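검색어를 입력하세요 검색 상세검색
인쇄하기 | 이메일로 보내기

생활문화 체험수업 기말 보고서
사워크라우트와 호밀 사워종: 집에서 하는 두 가지 발효
작성자: Leire Nieto
같은 조: Itziar Figueroa

1. 주제를 정한 이유

저는 한국에 오기 전에 발효 음식을 직접 만든 적이 없습니다. 11월에 Lusness 생활문화관에서 하는 저장 음식 강좌를 듣고 관심이 생겼습니다. 강좌는 2회였고, 첫 번째는 양배추 절임, 두 번째는 호밀 사워종이었습니다. 우리 조는 강좌에서 배운 방법을 기숙사 부엌에서 다시 해 보고 그 과정을 기록하기로 했습니다.

2. 양배추 절임

양배추는 Mumville 시장에서 샀습니다. 겉잎을 떼고 심을 뺀 다음에 무게를 재니 2655그램이었습니다. 강사님은 소금을 양배추 무게의 2퍼센트로 넣으라고 하셨습니다. 계산하면 53그램입니다. Itziar는 더 짜게 하고 싶어 했지만 첫 번째 시도이기 때문에 배운 대로 했습니다.

양배추를 가늘게 썰고 소금을 뿌려서 40분 두었습니다. 그 후에 손으로 세게 주물렀습니다. 물이 많이 나와서 병에 눌러 담았을 때 양배추가 모두 물에 잠겼습니다. 캐러웨이 씨는 병 하나에만 넣었습니다. 병은 햇빛이 없는 선반에 두었고, 뚜껑은 하루에 한 번씩 조금 열어서 가스를 뺐습니다.

3일째부터 거품이 보였고 냄새가 시큼해졌습니다. 일주일이 지나서 맛을 보니 신맛이 아직 약했습니다. 2주 후의 맛이 저희에게는 제일 좋았습니다. 캐러웨이를 넣은 병은 향이 좋았지만 같은 층 친구들은 안 넣은 쪽을 더 많이 먹었습니다.

3. 호밀 사워종

사워종은 Skista 호밀가루와 물을 같은 무게로 섞어서 시작했습니다. 매일 같은 시간에 절반을 덜어 내고 새 가루와 물을 넣었습니다. 처음 며칠은 부풀었다가 그 다음에 갑자기 조용해졌습니다. 실패라고 생각했는데 강좌 자료집 Avotiņš에 그런 시기가 있다고 쓰여 있어서 계속했습니다. 9일째에 다시 부풀기 시작했습니다.

빵은 한 번만 구웠습니다. 반죽 무게는 791그램이었고, 구운 후에는 재지 못했습니다. 껍질은 잘 되었지만 속이 조금 질었습니다. 식기 전에 잘랐기 때문인 것 같습니다.
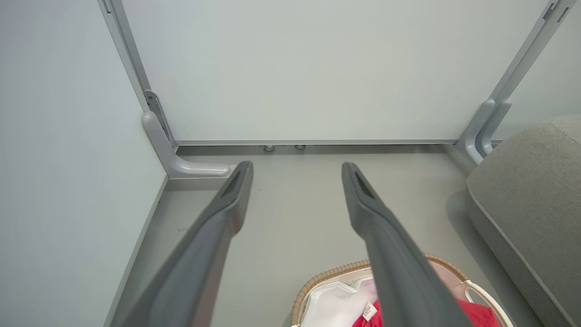
4. 어려웠던 점

기숙사 부엌은 밤에 난방이 꺼져서 온도가 일정하지 않았습니다. 사워종 병을 수건으로 싸 두었지만 충분하지 않았습니다. 또 기록지를 두 사람이 따로 써서 나중에 날짜를 맞추는 것이 힘들었습니다. 5일째의 온도 기록은 빠져 있습니다.

5. 다음 계획

다음 학기에는 소금 양을 다르게 해서 양배추 두 병을 같이 만들어 보고 싶습니다. Itziar는 사워종을 냉장고에 보관하는 방법을 조사하기로 했습니다. 남은 절임은 감자와 같이 볶아서 먹었습니다.

제출일: 2024년 1월 4일

문의하기 | 저작권 안내 | 맨 위로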